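Peltley Town set for cup trip to Brernetow as club opens its doors to travelling fans

For release: immediate use by local papers, radio and club websites

I've been writing these releases for Peltley Town for longer than I care to add up, and I don't think I've ever been so happy to sit down and start one. We're in the last 8 of the Baran Cup! If you were at our place for the last round you'll know how that felt, and if you weren't, well, you missed a cracker. We were a goal down at the break, level on 63 minutes and in front on 68, and after that I mostly watched through my fingers.

Our reward is a trip to Brernetow Athletic, who have been in this competition's later stages far more often than we have. They play a division above us, they've got a big pitch that tends to suit them, and they'll start as favourites. I'm not going to pretend otherwise. But our lads have already knocked out one side from that division this season, away from home and on a horrible windy afternoon, so I don't see why we should go up there with our heads down.

The manager tells me the squad is in decent shape. Our first-choice left back is back in full training after his ankle trouble, and the two lads who were on loan have both been cleared to play in the cup. We'll be missing our captain, who picked up one booking too many in the last round (a daft one, for kicking the ball away, and he knows it). The armband goes to our centre half, who's been at the club since the under-nines and whose mum still does a shift in the tea hut.

Now, the practical stuff. Kick-off is at 2pm, an hour earlier than we're used to, so please don't turn up at five to three with a pie. If the tie is level after 90 minutes it goes straight to penalties, with no extra time and no replay. We've been practising them all week and I'm told the goalkeeper has scored more than anyone.

We're putting on 4 coaches for supporters, all leaving from the car park behind the clubhouse at 9.30am sharp. Seats go to season ticket holders first and then to everybody else through the club shop. Juniors travel free as long as they're with an adult. There's one comfort stop on the way up, and the coaches will head home 45 minutes after the final whistle, or a bit later if it goes to penalties.

For those of you who'd like to make a proper weekend of it – and plenty of you have asked – Brernetow's supporters' club has been brilliant. Several of their members have offered spare rooms to Peltley fans for the night before the game, for nothing more than a contribution to breakfast. We'll be doing the same for their lot when they're down our way for the pre-season friendly in July. If you'd like a bed, leave your name at the clubhouse bar and we'll match people up.
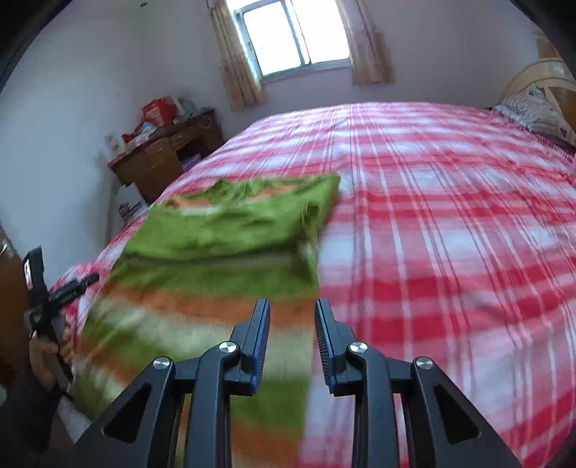 Green towel and striped blanket on a plaid bedspread.

Tickets for the match are on sale now from the club shop, which is open every evening this week from 6pm until 8pm. We've been given the covered end behind the goal, all standing, plus a small block of seats for anyone who needs one. Please buy from us before you travel, as our club keeps a share of every ticket sold in Peltley and gets nothing from those sold on the gate at Brernetow.

I should also say a big thank you to Revon, our shirt sponsors, who have paid for one of the coaches and for a fresh set of away shirts. We'll be in the yellow, as our usual blue clashes with theirs. Replicas are in the shop in adult and junior sizes, and we've had more smalls delivered after last month's mix-up.

If you can't make the journey, we'll be showing regular score updates on the screen in the clubhouse, with the bar open from noon and hot food until it runs out. Our women's team have kindly moved their own home match to the morning so people can watch both, and they're on a good run themselves, so do get down early and make some noise for them.

Reporters and photographers who want a place at the match should apply to Brernetow Athletic directly. For interviews with our manager or players beforehand, come along to training at the ground, where they'll be free to talk from 7pm, or leave a message with the Peltley Town club office.

Ends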